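Trust the Trace? A Report on the Grip Fault in the Chopstick Sorting Task

Robotics Practicum, Final Report
Team Zavala, Drutbridge
Reading time: 8 minutes

1. What we were asked to do

Our team was given the cutlery sorting task. A person holds a hand-held gripper in each hand, picks up chopsticks from a table, and puts them in a divided basket. The grippers record video and finger width while this happens. Later a policy is trained on the recordings and a robot arm is supposed to do the same job.

The course handout says this way of collecting data is "intuitive and low risk." We started the term believing that. This report is about why we stopped believing the second part, and about a fault that we now think spoiled a good share of our recordings before anyone caught it.

We should say up front that our results are not the ones we promised in the proposal. The proposal had a trained policy at the end of it. We have a policy, but we do not think its score means much, and Section 5 explains why.

2. The task and the setup

We used wooden chopsticks and dark ones, a woven basket with compartments, and the big white table in the main room. The rules were simple. Pick up a stick with one gripper. If it is turned the wrong way, pass it to the other gripper. Lower it into a slot. Open the fingers. One stick, start to finish, counts as one episode.
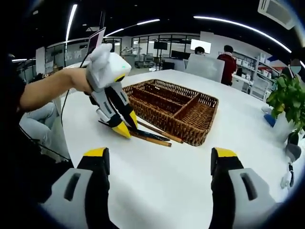 Each gripper logs the gap between its fingers as a number. We will call this the width trace. Our software, a set of scripts named Midance, reads the width trace and decides by itself when a grasp begins and ends. If the trace drops and then stays flat, Midance marks the stretch as "held." If it drops all the way to zero, Midance marks it as "empty close." Episodes with an empty close are thrown out.

You can probably see the problem already. It took us much longer. A chopstick is thin. The difference between fingers closed on a chopstick and fingers closed on nothing is very small, and the whole filter depends on that difference being measured correctly.

We picked chopsticks because the proposal reviewers wanted something harder than blocks. That was a fair request. But the filter had been written for blocks, and we did not ask whether it would still work. We read the Midance notes, saw the word "validated," and moved on.

3. The fault

The first sign was a drop. During a session in the third week, the operator passed a stick from the left gripper to the right one, and it slid out and rolled off the table. That happens. What bothered us was that Midance marked the episode as a clean success, held from start to finish.

We went back to the video and watched it at slow speed. The fingers had nothing between them for the last part of the episode. The width trace said otherwise. It sat at a flat value that looked exactly like a held chopstick.

The team split on what this meant. Half of us thought it was a one-off glitch and wanted to keep recording, as we were behind schedule. The other half wanted to stop. We kept recording, which was the wrong choice, and it cost us two more weeks of data that we cannot fully trust.

When we did stop, we pulled 50 episodes that Midance had marked as successes and watched all of them by eye. In 9 of them the stick was not in the fingers for some part of the stretch marked "held." In most of those the operator had noticed, picked the stick up again and finished, so the end of the episode looked fine. Anyone who checked only the last few seconds would have passed them.

Nine bad ones out of 50 is too many. A policy trained on that will learn that closing on air is a normal part of picking up a chopstick.

4. Looking for the cause

We came up with three explanations and tried to rule them out.

The first was the operators. The lab's usual answer to bad data is "train the operators better," and we heard it more than once. We don't accept it. An operator can drop a stick, but an operator can't make the trace read a width that isn't there. We also had the same people repeat the task with thick blocks, and the filter made no mistakes we could find.

The second was the handoff. Passing a stick between grippers is the messiest part of the task. The fingers of one touch the stick while the fingers of the other are still closed on it, and for a moment both are pushing. We thought the second gripper might be prying the first one open and leaving it in a bad state. To test this we ran a slow version. One operator holds a stick upright and still, and a second gripper comes in from the side until it touches.

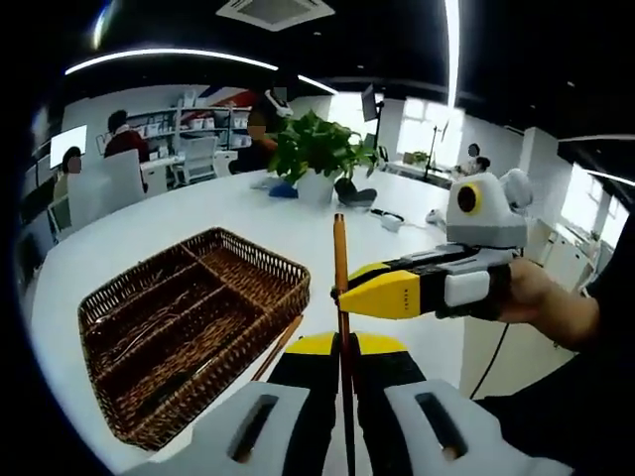
The slow version did show an effect. Sideways pressure moved the width trace on the holding gripper. When the pressure stopped, the trace did not always come back to where it began. It came back close, and on a block nobody would care. On a chopstick the leftover error was enough to cross the line between "held" and "empty close."

So the handoff was part of it. But we also found bad episodes with no handoff at all, and this pushed us to the third explanation, the zero point.

Each gripper is zeroed when it is switched on. The operator closes the fingers, presses the button, and the software takes that reading as fully closed. If the fingers are not fully closed at that moment, every number after it is shifted. We had no step for checking this. The Tridden manual that came with the finger linkage tells users to repeat the zero after any knock or sideways load. That line is in a table on page 69, under storage. None of us had read that far, and nothing in the course handout repeats it.

After we re-zeroed between episodes, the false "held" marks went away in our next batch. We want to be careful here. It was one batch, recorded by people who now knew what to look for and were probably gentler with the grippers. We would not call the fault fixed. We would say that it is smaller and that we have a better idea of where it comes from.

5. Why we do not trust our score

The policy trained on the full data set completed the sort in 8 of its trial runs before we ended testing. We are reporting this number because the rubric requires a number. We ask readers not to compare it with anyone else's.

There are two reasons. The robot arm uses the same Midance filter to decide whether it has grasped something, so the robot was grading itself with the instrument we had just found to be wrong. On several runs it reported a good grasp and carried nothing over to the basket. We scored by eye after that, but the earlier runs had not been filmed from a useful angle and we had to throw them out.

The second reason is the data itself. We removed the bad episodes we knew of. We did not watch every recording, and we can't claim the rest are clean.

6. The safety side

This part was not in our plan. On one run the arm closed on air, decided it was holding a stick, and moved to the basket at full transfer speed. A team member was leaning in to pick up the stick that had been left on the table. The arm passed near their hand. There was no contact and no injury.

The incident form asks whether the emergency stop worked. It did, when pressed, after the arm had already gone by. The form does not ask why a person thought the arm was about to retry the pick when the arm thought it had finished. To us that is the main question. People near a robot guess its next move from what they can see. We saw a stick on the table and assumed the robot knew it was there too.

"Low risk" describes the hand-held part of this work pretty well. It says very little about what happens when that data is loaded onto something with motors. We think the handout should keep those two things apart.

After the incident we made these changes:

- Hands stay off the table until the arm is parked, even if it has obviously missed.
- Transfer speed is cut in half for thin objects.
- Both grippers are zeroed again after every handoff episode and after any bump.
- One person watches the fingers and calls out "empty" if they see a miss. That call overrides the software.

The last rule is a person doing a sensor's job. We know that. It was the most reliable thing we tried.

7. What we would tell the next team

Check the filter against video in the first session, with the thinnest object you plan to use. Do it before you have enough data to feel protective of it. We put this off because the dashboard was green, and a green dashboard is very easy to like when a deadline is coming.

Ask what "validated" means. In our case it meant blocks.

We would also like the department to consider a second signal for grasp detection, such as motor current on the arm or a simple contact pad. We were told that the camera view makes this unnecessary. Maybe so, but in our setup the camera view was recorded and then ignored by the one script that decided what counted.

Our full list of rejected episodes is in the project folder. The re-zero test should be repeated by people outside our team before anyone relies on it.

Submitted 27th January

Comments (3)

gripsandgripes
We had the same thing with drinking straws in August and were told it was our operators. Did you try zeroing with a thin shim in the fingers instead of closing all the way? It gave us a steadier reading.

benchtwo
I think you are a bit hard on Midance. The threshold is a setting and you could have changed it. Agree about page 69 though.

Team Zavala
@benchtwo We did change it. A tighter threshold began throwing out good episodes, so we put it back. It should have been in Section 4. @gripsandgripes No, we didn't try a shim. Please send us your numbers if you kept them.

Related reports

Folding Towels With Two Grippers: What the Wrist Cameras Missed
Cable Snags During Hand-Held Recording
Does Slower Teaching Make a Slower Robot?
Drutbridge Practicum: Incident Form, Revised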